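The Two Tubs

My sister rang from the airport to say the child could tell colours now. She said it the way other people announce a place at medical school. I was to have him for three nights while she went to Evis for a conference, and I was to encourage him.

"Encourage him to do what?"

"Sorting," she said. "He loves it. Put the tubs out and he'll do it by himself."

I had my doubts about that. I had seen the boy put a sandwich in a shoe. But she had sent the tubs with him, and the blocks in a sack that said Bundamari Nursery Supplies, and a sheet of instructions folded into quarters. The sheet claimed 490 combinations. Of what, it didn't say. I read it twice at the kitchen table and couldn't find a single combination described, only a promise that they would build confidence.

He tipped the sack out before he'd taken his coat off. Then he lay down on his stomach and looked at the blocks along the floor with one eye shut, like a man checking a shelf. I got down too, which my knees had views on, and from there the whole business looked rather grander. There was a street of them, yellow and blue, and the tubs behind it like two public buildings that had gone over budget. 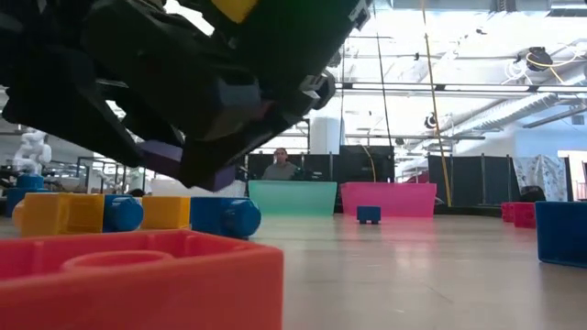 The street, from the boy's side, with the green tub and the pink one behind.

"So which ones go in the green?" I asked.

He gave this some thought. "The ones that want to."

I went back to the sheet. It said that by the age of four a child would place like with like. It said this had been found by a Dr Somebody, the name lost in the fold, and that parents had been delighted. I didn't believe in the doctor and I wasn't sure about the parents. My sister had paid 25 for the set and would have been delighted with a brick.

A yellow one went in the green tub. Then a blue one. Then the yellow one came out again and was told off.

"What did it do?"

"It's from Horon," he said.

Horon was where his father lived. I said nothing and picked a bit of fluff off the floor. It seemed to me that my sister had heard "yellow" and "blue" come out of him in the right order one wet afternoon and built the rest herself. People do that with children and with horses.

After tea he wanted to play on the table, so I carried the lot through in two trips and he supervised. I told him we'd do it properly this time. Reds with reds. I even made a start, to show him, and felt the small mean satisfaction of a grown man getting it right. He watched me with great politeness. Then he took my reds out of line and laid them wherever there was room, one here and one over there, until the wood was covered and I couldn't have said what belonged to what.

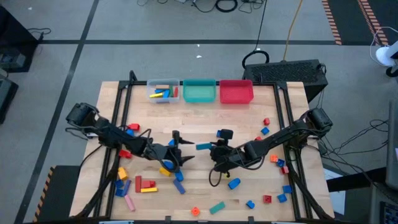
"That's a mess," I said.

"It's a town."

"A minute ago it was sorting."

"That was the other one," he said, meaning, I think, the other room, or the other game, or possibly the other uncle, the one who knew how to play.

I asked him where the shops were. He pointed. I asked where we were standing, you and me, and he moved a block over, very slightly, and took his finger away. It was a plain sort of block. I'd hoped for something with a bit more height.

My sister rang at bedtime. I could hear a hotel bar behind her, and somebody laughing at something I'm sure wasn't funny.

"Well?" she said. "Did he do his colours?"

I looked through the door at the table. I could have told her the truth, that I'd seen no sign of it, and that her sheet of paper was selling something.

"He's got his own system," I said.

"I knew it," said my sister. "I told you, didn't I?" And she went off to tell the bar.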